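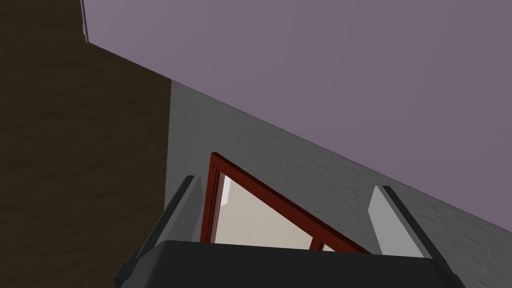
Perihan Kurtuluş asked in June why the Romow tables list sill height twice, and whether either column can be dropped. Neither can. The first is measured from the finished floor, the second from the subfloor, and older survey sheets give only one of the two.

Romow: window and opening measurements for older houses

Version: August 2023
Records: 406
Format: CSV, UTF-8, comma-separated, one header row

Contents

openings.csv – one row per window opening
rooms.csv – one row per room, joined on room_id
sources.csv – survey sheet references

Coverage

Records come from houses in Tulport and Jalbridge. Tulport sheets were typed in from paper. Jalbridge sheets were supplied as spreadsheets and needed only renaming of columns. Interior doors, skylights and basement vents are out of scope.

Fields

width_mm and height_mm refer to the clear opening, measured inside the frame. reveal_mm is the depth of the wall from the inner face to the frame. sill_ff_mm and sill_sf_mm are the two sill heights mentioned above. Blank means not measured. Zero is a valid value for reveal_mm and should not be treated as missing.

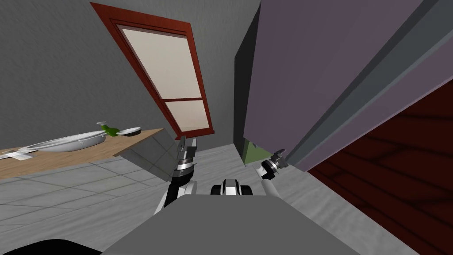 The head_type field takes one of four values: flat, segmental, round, unknown. Sheets marked "arched" with no sketch were coded unknown – they can't be split further without a site visit.

Known problems

In 23 rows the width and height appear to have been swapped on the original sheet. They are flagged in check_swap and left as written. Another 13 rows have a reveal deeper than the wall thickness given in rooms.csv. The wall figure is the more likely error, as it was often copied from one room to the next.

Inches were converted at 25.4 and rounded to the nearest millimeter. Do not convert back and expect the original fractions.

Corrections

Send the opening_id, the field name and the corrected value. Changes to Tulport rows are checked against the Taşdemir index before merging. Corrections without a source are kept in pending.csv, which is not part of the release.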